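Flullden Home Forum > Doors, Trim and Hardware
Lever handle droops. Replace the set or just the spring?

porchlight_ed
Sep 26, 2024
The lever on our hall door has started to sag. It still opens the door, it just looks tired of doing it. The door is one of the old Trikurberg ones and I'd like to keep the plate if I can, because the local store wants $80 for a whole new set and the new plates never line up with the old screw holes. Has anyone swapped only the spring?

grout_expectations
Yes, on three doors. Take the lever off, take the plate off, and there's a spring cassette behind it, unless yours is the cheap kind, in which case there's a bent piece of wire and your own regrets. Cassettes are $12 at Kaewkla.

mortise_code
Before anybody spends $12, check the set screw. Half the droopy handles in this forum are loose screws. The other half are people who hang their coats on them.

porchlight_ed
I don't hang my coat on it. (I hang a bag on it.)

grout_expectations
Case closed, then. Mine were Nutomell levers and I did them in May, one evening per door, with most of the first evening spent looking for a hex key. 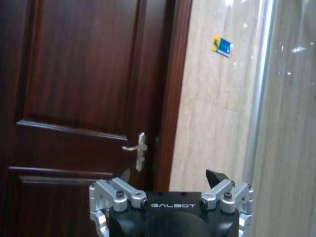

Spring cassettes come left- and right-handed, and the packaging will do its best to hide this from you. Work out which way your lever points before you order. On this door the lever points left, in toward the panels, and the keyhole is low on the same long plate, so the plate has to go back dead straight or the key will let you know about it. Snug the screws a little at a time and try the key between turns.

mortise_code
Disagree on the order. Put the key in first, leave it in, then tighten. Trying it between turns is how you end up doing the job twice.

grout_expectations
I have done it my way three times.

mortise_code
That's what I said.

tilt_and_tern
Nice dark door against that pale tile, by the way. We painted all our brown doors white and I've been wiping fingerprints off them for almost 18 years.

porchlight_ed
Update: set screw was loose. Tightened it, and the droop is mostly gone. I've ordered the cassette anyway.

mortise_code
And the bag?

porchlight_ed
The bag is under review.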